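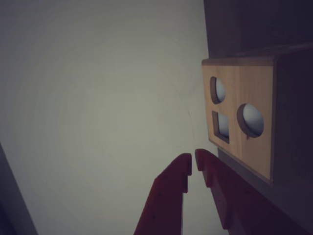 19 March 2026

Finish tests, continued. Today I looked at the second group of oil samples, the ones Anderson Barros prepared before he went to Urness. There are 14 strips, all beech, all sanded to the same grit. I wiped each one with a white cotton cloth and wrote down the colour left on the cloth.

The Troltwood oil is still soft on two strips. I can mark it with my fingernail, and it has a smell like old nuts. I think the coat was too thick, but the label on the back does not say how much he used. Anderson, please write the weight next time, even if it is a guess.

The Wullitz wax is better. It left nothing on the cloth and the grain has a nice honey colour. My problem with it is water – one drop, left during lunch, made a grey ring, and rubbing did not remove it. I will try a light sanding and a new coat, then the drop again.

Kanokwan Phetsri asked if we can mix the two. I do not know. The Tomoana people told her they put wax over oil after a long wait, but they work with pine and their shop is much drier than ours. We could do it on the spare strips, which are in the drawer under the scale.

Batch number for the new tin is 3,481. The old tin is nearly finished, so do not use it for anything that we want to compare.

Oily cloths go flat on the rail outside, please, also the small ones. I found one folded in the sink this morning.

Still to do: edges, end grain, second water drop.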